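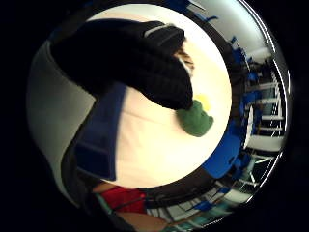
Ticket 143, opened by Marion Niven, Semple line support. Since the Grodell picker went live in February, the people who used to sort by hand spend most of the shift recording grips for it, and the recordings are failing the Callora check. Soft items are the worst. With the black knit glove on, the fingertips cover part of a small green piece, and the software logs "object lost" and drops the take. Of 20 takes this morning, 18 were rejected. Staff are redoing work they did correctly the first time, and it counts against their hourly target.

Tried so far:

- Restarted Callora and reloaded the item list. No change.
- Swapped the glove for a spare of the same type. No change.
- Asked staff to grip lower on the item. Fewer rejects, but two people reported sore wrists. Stopped.

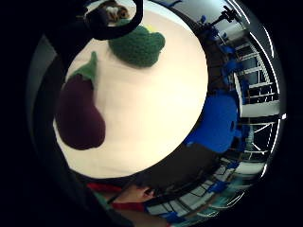 **Reply, Agnes Hepburn:** Please don't go back to the low grip. The "object lost" limit was set using hard parts, before the soft items were added. I've raised it to 5 seconds on your station only. Run another batch and send me the log.
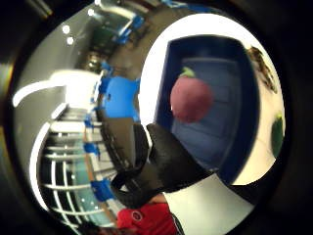
**Update, Marion:** Ran 20 more with the new limit. Two rejected, both with the Flilla plug-in open. Closed it and they passed on retry.

Still open: the rejected takes are on people's records for the week. The sorters want them removed before the targets are reviewed, and I agree. Who can edit those?

**Agnes:** I can. Send me the shift list.

Status: waiting on shift list.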